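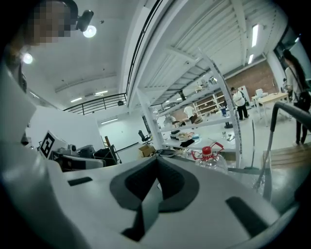

*흰 천장에 달린 검은색 스포트라이트.*

# 공구 빌려주는 가게의 대장

공유 공방 카멜(Camell)의 대여 장부는 아직 종이다. 운영자는 문을 열던 해에 산 줄노트를 그대로 쓰고 있다. 지난해 대여 기록은 809건이었다. 전동드릴이 가장 많고, 그다음이 수평계와 타일 절단기다.

"처음에는 프로그램을 썼어요. 월 사용료를 내는 거였는데, 인터넷이 끊기면 반납을 못 받았습니다. 손님을 세워 두고 기다리게 한 적이 몇 번 있어서 노트로 돌아왔어요."

운영자는 원래 건축 자재 회사 울루버(Wolluver)의 영업부에서 일했다. 아파트 단지를 돌며 실리콘과 접착제를 팔다가, 집집마다 한 번 쓰고 넣어 둔 공구가 많다는 걸 알게 됐다고 한다. 퇴사한 뒤 빈 점포를 얻었고, 첫 공구는 대부분 중고로 샀다.

회원은 지금 245명이다. 가입비는 없고 손공구는 하루 3000원에 빌려준다. 전동공구는 값이 다르고 보증금이 붙는다. 보증금을 두고는 고민이 길었다.

"안 받으려고 했어요. 동네 장사인데 야박해 보이잖아요. 그런데 첫해 겨울에 샌더가 두 대 안 돌아왔습니다. 연락도 안 됐고요. 그때부터 받습니다. 지금은 다들 그러려니 하세요."

손해가 가장 큰 것은 분실보다 소모품이라고 했다. 드릴 비트는 부러진 채로 케이스에 꽂혀 돌아오고, 톱날은 무뎌져도 빌린 사람이 모르는 경우가 많다. 그래서 비트와 톱날은 따로 팔기로 했다. 물건은 도매상 두믈라오(Dumlao)에서 한 달에 한 번 받는다.

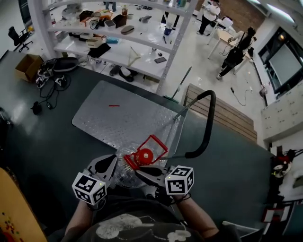
*짙은 회녹색 테이블에 놓인 은색 다이아몬드 무늬 금속판.*

4월부터 이사철이 끝날 때까지가 가장 바쁘다. 커튼봉을 달려는 사람, 전에 살던 사람이 뚫어 놓은 구멍을 메우려는 사람이 온다. 구멍을 메우러 온 손님에게는 공구를 빌려주지 않고 돌려보낼 때도 있다.

"퍼티하고 헤라만 있으면 되는 일이에요. 헤라는 철물점에서 사는 게 싸요. 그렇게 말씀드리면 나중에 다른 걸 빌리러 오시더라고요. 안 오시는 분도 있고요."

사용법을 가르치는 수업은 저녁 7시에 연다. 드릴 잡는 법부터 시작해 벽 종류를 구분하는 법까지 다룬다. 석고보드 벽에 콘크리트용 칼블럭을 박았다가 선반째 떨어졌다는 이야기를 수강생들에게서 자주 듣는다고 했다. 두드려 보고, 작은 못으로 찔러 보고, 그래도 모르겠으면 관리사무소에 물어보라고 가르친다.

수입은 어떤지 물었다.

"월세 내고 제 인건비가 조금 남습니다. 회사 다닐 때보다 적어요. 수업이 없으면 적자고요. 대여만으로는 어렵다고 봐야죠."

비슷한 가게를 열고 싶다는 문의도 들어온다. 옆 도시의 로술레오(Losuleo)가 그렇게 시작한 곳인데, 캠핑 장비까지 함께 빌려준다. 카멜도 텐트를 들여놓을 생각이 있느냐고 묻자 고개를 저었다. 말릴 자리가 없다고 했다.

올해는 장부에 칸을 하나 늘렸다. 반납할 때 무엇을 고쳤는지 적는 칸이다. 쓰고 싶은 사람만 쓴다. '화장실 문 경첩', '의자 다리', '고치다 포기함' 같은 말이 적혀 있었다.

"포기했다고 쓴 분께는 제가 전화를 드려요. 대개는 나사 크기가 안 맞는 거라서, 맞는 걸 찾아 드리면 다음 날 다시 빌려 가십니다."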